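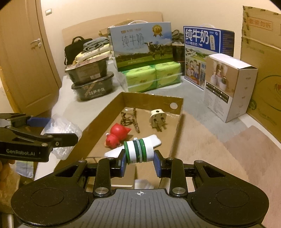 Small parcels and the new collection point at Markumstead

From August the parcel counter at Markumstead moves from the back of the library to the old ticket office on the station side. The opening hours stay as they are for now, except that the counter will close for lunch between one and two. The bell by the side door has been disconnected, so please come to the front.

The main change is for people who send small items. Until now anything under the size of a shoebox went out with the letters, and a fair number came back with the packaging split. The carrier now asks for small items to be sent in a rigid box or tube. Padded envelopes will still be accepted for books, clothing and papers. Bottles, jars and tubs of any size need a box, and the lid should be taped down before the item goes in. Round things roll, so fill the space at both ends with crumpled paper. Newspaper is fine.

We have a supply of flattened cardboard under the counter, mostly from shop deliveries, and you are welcome to take what you need. Tape is not supplied. A roll can be bought from the hardware shop in Ornum, or from the village shop when it has any.

Prices go up slightly at the same time. The smallest box rate rises by 19 pence and the next one up by a little more. The full list is on the noticeboard outside the hall and will be put up in the ticket office once the walls have been painted. Stamps already bought can still be used.

Collections are now made from the counter at 4 in the afternoon, which is earlier than before. The van goes on to Kamel and then to the depot at Prernmont, and the driver cannot wait. Anything handed in after that goes the following working day. If you have something urgent and have missed the van, the depot takes parcels over its own counter until early evening, but the car park there is small and you may have to leave the car on the lane.

Parcels waiting to be picked up will be kept for three weeks and then returned. Bring the card that came through your door and something with your name on it. If you are collecting for a neighbour, bring their card and a signed note. We have had two mix-ups this year between houses with the same name, so please ask people to put the road on the label as well as the house.

Mostafa Tazi is looking after the move and would like to hear from anyone who cannot manage the step at the ticket office. A ramp has been ordered but the date keeps changing. Until it arrives, ring the number on the door and your parcel will be brought out to you.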